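Daltow hand-held gripper kit — worth it?

gripper_gus
10 April 2019
So our lab finally got the Daltow demo kit, the two-hander with the chest harness. You wear the straps, hold a gripper in each hand, do the task yourself and the software turns it into arm trajectories later. Price we were quoted is $3858 for the pair. Has anybody here lived with one for more than a week? I like it so far, but that's a lot of money for something I could maybe print!

vellora_fan
We went with the Vellora set, $1912, and I don't regret it. Plastic feels cheaper and the trigger squeaks, but the tracking is fine. What does Daltow give you for twice the price?

gripper_gus
Mostly the fingers, I think, and the calibration app, which took me one evening (the Vellora one ate a whole weekend at my last job). My view with both grippers up, marker cards on:

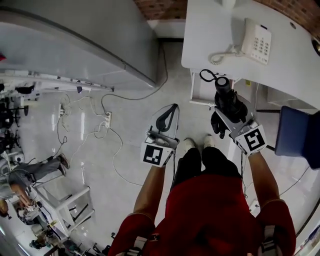

Re: Daltow hand-held gripper kit — weight and markers

Palesa Nkosi
Those square cards are my one real complaint. I ran 159 demos on this kit in September and threw out a bunch where I'd rolled my wrist and the tracker lost a card. Keep the patterns facing up and you'll be okay. Also watch that cable loop on the right one, mine kept snagging on my sleeve.

paulauskas_dan
Disagree on the cards, sorry. We got 129 clean runs out of 130-something at the Clalville shop with the same kind of setup. Lighting matters way more. Gus, is that glossy tile? I'd put a mat down, shiny floors gave us fits.

Palesa Nkosi
You were doing pick and place on a bench, Dan. Try folding towels and get back to me.

paulauskas_dan
Ha, fair. Still say buy the mat.

gripper_gus
Mat it is, they're cheap. Anybody know if Daltow sells spare fingers separately? Their sales guy hasn't answered me — two emails now.

vellora_fan
They do, but only in pairs. Call them, they never read email.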